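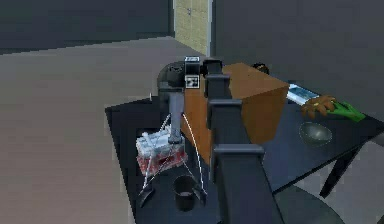

Costel_C replied:
Before you collect anything else, how many of your 584 episodes start from the same arm pose? I made that mistake in July and my policy learned one path and nothing else.

emrys_y (original poster) replied:
Heaps of them, I reckon. I've been resetting to the same home position every time because it's quick. The red and white carton is the pick target and I shuffle it a bit between runs, but the big cardboard box hasn't moved all week. I'm teleoperating in sim through the Prositz plugin, three cameras recording, and I was hoping to hit 3,000 before I train again.

My other worry is the views. Two of them are fine for telling where the carton is. The third does this a fair bit:

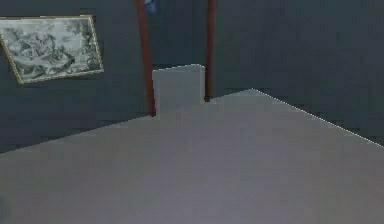
I've been keeping those frames in anyway, on the theory that the model can sort out which view to trust. My labmate Orest says bin the lot. It'd hurt to chuck that much work, and the wrist pose is still logged properly for every step, so the actions themselves are good.

imelda.l replied:
Keep them! If the actions are clean, a useless view now and then is good practice for the policy. We trained on Maston with one camera dropped at random and it coped better when the target was half out of view.

Costel_C replied:
Disagree, sorry. Random dropout is one thing. If a camera goes useless at the same point of every reach, the policy can pick up on that and use it as a timer. I'd colour-code the episodes by which views show the target, then look at the spread before deciding.

emrys_y replied:
Yeah, fair point, I hadn't thought of the timer thing. I went back through one run and picked a moment where the carton's only partly in view, with the bed way off at the back.
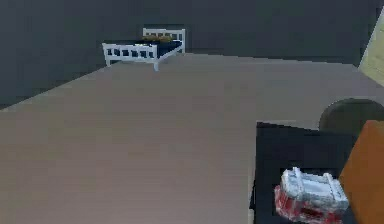
imelda.l replied:
Leave that sort in, I'd say. Partial views are the ones we never have enough of. Spend your effort on start poses and move the clutter about. I'd take 400 varied episodes over another couple of thousand from home position.

rcruzado replied:
What she said about start poses, but don't randomise everything at once or you'll have no idea which change helped. I did 11 layouts, one batch each.

emrys_y replied:
Righto, batches it is. I'll do start poses tonight and tag the views while it's saving. Costel, does your tagging script read Prositz logs or do I need to convert them first?

Costel_C replied:
Convert first. I'll message you the converter, it's ugly but it works.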